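Collik Bench Chores

Collik is a set of simulated runs for one question: can a robot arm take over the dull jobs around a bench yet? It holds 562 runs, of which 529 are marked usable. Each run has a task line, joint positions and a pass or fail mark.

Maintainers: Esi Mensah, Octavian Surdu
Last update: December 23, 2021

Known limits

The rooms are rendered, and nothing was tested on a real arm. Runs stop at 60 seconds. Spills are not modeled.

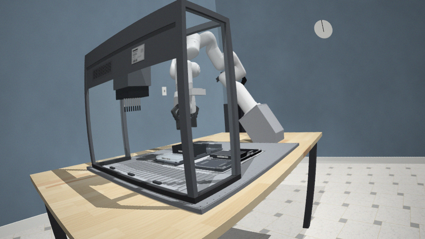 Failed runs are kept in their own folder. Please leave them out when you report a pass rate, or say that you used them.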